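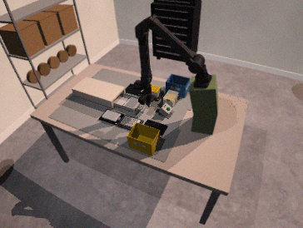

Grey mat on the worktable, long cream box at the back

Foam armour cracking at the elbows, what am I doing wrong?

Posted by mossandthimble, October 18, 2020

Hi all, first proper build so please be gentle! I'm making a full set of armour for the Skutby meet-up in February. It's my own design, sort of a marsh knight with a lot of green and gold. I've done the chest, both shoulders and the forearms out of EVA foam, and I was so pleased with myself until I tried it on and bent my arms to do a pose in the hall mirror. Cracks everywhere. The gold has split right across both elbows, and one bit came off in a flake as big as my thumbnail.

What I did: cut the pieces, glued them with contact adhesive, brushed on PVA (I think it was 2 coats, might have been more on the left arm as I was watching telly), then black acrylic, then gold acrylic on top. It looked gorgeous for a whole evening.

Can I rescue these or do I need to start the arms again? I've got enough foam left for one arm, but not two. I'd also like to be able to eat a sandwich while wearing it, so bending does matter. Oh, and the convention has a queue outside, so it might get rained on.

mandby_stitcher

Lovely idea, I'd like to see the whole thing when it's done. It's your PVA, I'm nearly certain. It dries quite hard, and once it's on thickly it will crack wherever the foam bends. Fine on a chest plate or a helmet, no good at all on an elbow.

You shouldn't need to start again. Peel off whatever is loose, then sand the elbow area gently, starting with something coarse and finishing on 1000 grit so you don't get a ridge where the old paint stops. Go over the bare foam with a heat gun on low, keeping it moving all the time, until the surface goes slightly shiny. Then use a flexible sealer. I use the rubbery brush-on sort made for foam, thin coats, and I leave it overnight between them even when the tin says I needn't. Paint after that, and keep the paint thin as well. My first gauntlets had so much silver on them they clicked.

The other thing is the shape. If your forearm piece comes right up into the crook of your arm, no paint in the world will save it. Cut it back a couple of fingers' width and make a separate elbow cup that sits on elastic. Mine is held on with wide black elastic and two poppers, and I've worn it for a full day at Solberg, including lunch. (Soup, before you ask. Sandwich should be easy.)

About the rain: PVA goes tacky when it's wet, so I'd put a clear flexible varnish over the chest and shoulders too. Try it on a scrap first, some of them turn gold paint a funny brown.

greyheron742

just buy the elbows. the market at Doltham had loads last time I went, can't remember what the stall was called. spray them gold and you're done

kettle_and_cape

I agree with most of what mandby_stitcher said but I'd skip the heat gun on foam that has already been painted. I tried it on a shoulder and got bubbles and a horrible smell, and I had to have the windows open all night. Get every scrap of old paint off first, or leave the heat out and put the flexible sealer straight on to the sanded foam. It has held up fine for me that way.

Also, please wear a mask when you're sanding, the dust from this stuff is awful and it gets into everything. I do mine outside now with an old sheet down.

If you only have foam for one arm, I wouldn't remake just the one. I did that and the two never matched, the new one was a different thickness and it showed in every single photo. Patch both and they'll at least look like a pair. A bit of wear on a marsh knight is no bad thing either, rub some dark brown into the cracks you can't fix and it looks like rust.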